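Tomel Work Table – Light Wood Top

Item group: Tables and Desks
Maker: Trarndale
Finish: Light, pale beige
Edge: Straight, slightly rounded
Assembly: Legs and rails bolt on, top comes in one piece

The Tomel is a plain work table for kitchens, craft rooms, classrooms and small shops. It has a flat wood top, four legs and two long rails. There are no drawers and no shelf underneath, so you can pull a stool or a bin in from any side. Most customers buy one to stand against a wall, but all four sides are finished the same way and it looks fine in the middle of a room.

Trarndale has made this table in the same shape for years. The only change to the current run is the finish on the top, which used to be a gloss. Customers told us the gloss showed every fingerprint. The new one has a soft sheen and is easier to touch up at home.

About the top

The wood is pale, with fine, streaky grain. Some streaks are faint tan and others are close to white, and the mix is different on every table. We do not match tops by grain. If you are ordering a pair to stand end to end, write that in the order notes and Janelle Soriano in our warehouse will pick two that are near each other in color. She can't promise a perfect match.

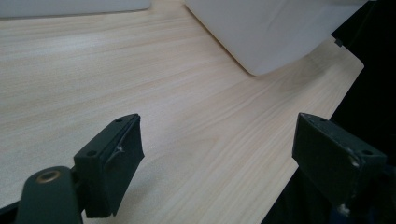
The color will deepen a little in a sunny room. If you keep a lamp, a tray or a cutting board in one spot, move it now and then during the first few months, or you will have a lighter patch when you finally pick it up. The patch does fade as the rest of the top catches up.

The edge is straight and slightly rounded over, enough that it doesn't dig into your forearms when you sit and work. Clamps hold well on it. Use a scrap of wood or a folded cloth under the jaw, as bare metal will mark the surface.

Size and load

The long side of the top measures 70 inches. The table is rated for 100 pounds spread over the top. That covers a sewing machine, a mixer, a printer or a good stack of books. It is not a bench for heavy vises or engine parts, and it should not be stood on. For that kind of work look at the Mokoena bench, which has thicker legs and a lower rail.

Putting it together

You need 2 people to turn the table over once the legs are on. One person can do the rest. The bolts, washers and hex key are in a bag taped to one of the rails.

Lay the top face down on a blanket or on the flattened carton. Set the rails in place and start every bolt by hand before you tighten any of them. Fit the legs, tighten everything, then turn the table over and check that it stands level. The feet screw in and out for uneven floors. Tighten the bolts again after a week of use.

Cleaning

Wipe with a damp cloth and dry it right away. Mild dish soap is fine. Don't use bleach, scouring powder or the rough side of a sponge. Hot pans need a trivet – the finish will turn cloudy under direct heat, and the only cure is to sand and recoat the spot.

Light scratches can be rubbed out with fine sandpaper, always along the grain, and covered with a thin coat of Skarkska clear wax. Let the wax sit overnight before you put anything on it. A small tin is enough for several years of touch-ups.

Returns and parts

Tables can be sent back unassembled, in the original carton. Once the legs have been bolted on we can't take the table back unless something is wrong with it. Missing or bent hardware is replaced free of charge. Send your order number to Siyabonga Swanepoel at the parts desk and say which piece you need.

Spare feet, bolts and legs are kept in stock. Spare tops are made to order and take longer.

From customers

"We use ours for cutting fabric. Smooth top, nothing snags. I wish it came in a taller version." – Heather Halliday

"Good table. One bolt was missing and they mailed it. The color is lighter than I expected but it brightens up the room." – Harsh Nautiyal

Stock

We had 1,015 tables in the warehouse when this page was last updated on 10/13/23. For school and office orders ask for Kgomotso Cele, who can quote freight on a full pallet.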